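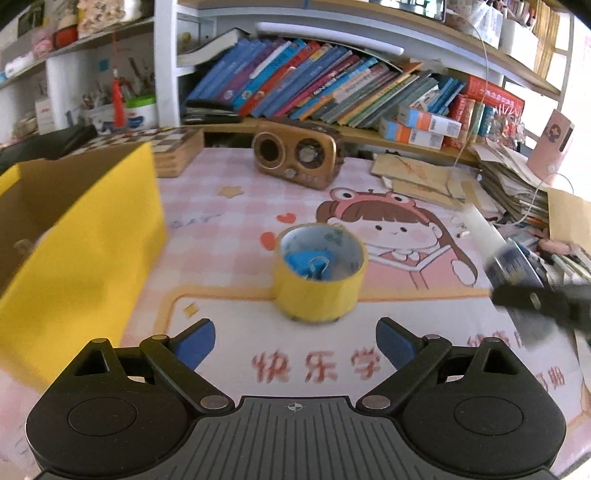
The desk should be the last thing you pack, one member wrote in after the July issue, and putting it on the list for the first weekend was a mistake. Her point was that a desk is still in use when the rest of the room is already in boxes, and that everything you need for the packing ends up on it anyway. Two other readers sent in much the same complaint. We have gone back over the advice and are changing it.

The July list put desks and bookshelves together under "start early." Bookshelves can stay there. Books you are not reading can go into boxes weeks ahead with no trouble. Desks now move to the last two days, with the exception of the paper, which should be started right away because it takes longer than anything else on the surface.

Paper first, then. Take the envelopes out of the pile and open every one. Most of the bulk in a desk pile is envelopes and inserts, and very little of it has to travel. Keep school papers, anything with a signature, and anything to do with the lease. Put those in one folder and carry the folder yourself. Notebooks that are full can go in with the books. Notebooks still in use go in the bag you will have with you on the day.

Books go in the small Koltau cartons, spines down or flat, and no carton should be filled past the point where one person can lift it. Shelf books tend to be different heights, so put the tall ones in first and fill the gap at the end with something soft. A plush toy does this well and has to be packed somewhere.

Board games and wooden game boxes should be taped shut or tied before they go in anything. Loose checkers will work their way to the bottom of a carton and stay there. If you don't want tape on the wood, wrap a sheet of paper around the box first and tape the paper.

Radios and speakers are best left until the last evening. Unplug the cord, coil it, and tape the coil to the outside of the wrapping so the two stay together. If it runs on batteries, take them out. Wrap the front of the speaker with a towel - newspaper leaves ink on light grilles.

Cups and pen holders should be emptied. People wrap a pen holder with the pens still in it, and then there is ink on the towel. Pens go in a zip bag. The cup can go with the kitchen things, or stay out if it is the one you drink from.

A desk mat can be used until the very end. Wipe it, let it dry, and roll it with the printed side facing out, which keeps the print from creasing. Don't fold it. A rolled mat fits along the side of a tall carton.

On tape: several people asked how much to buy. A medium bedroom with one desk and one set of shelves used up 62 yards in our trial at Toltside, with every carton taped twice across the bottom and once across the top. Stand the roll up in the same spot on the desk each time you put it down. A roll left on the floor picks up lint along the edge and tears badly after that. Fold the loose end under by a half inch when you stop.

The Sandu Street store room has 300 flat cartons in, mostly small, and members can take what they need on Tuesday between 4 and 7. Please bring back the ones from last time if they are still sound. Nustora bags for bedding are out of stock until September.

The corrected list will be at the desk in the store room and replaces the July one. Anyone who has already packed their desk can leave it as it is.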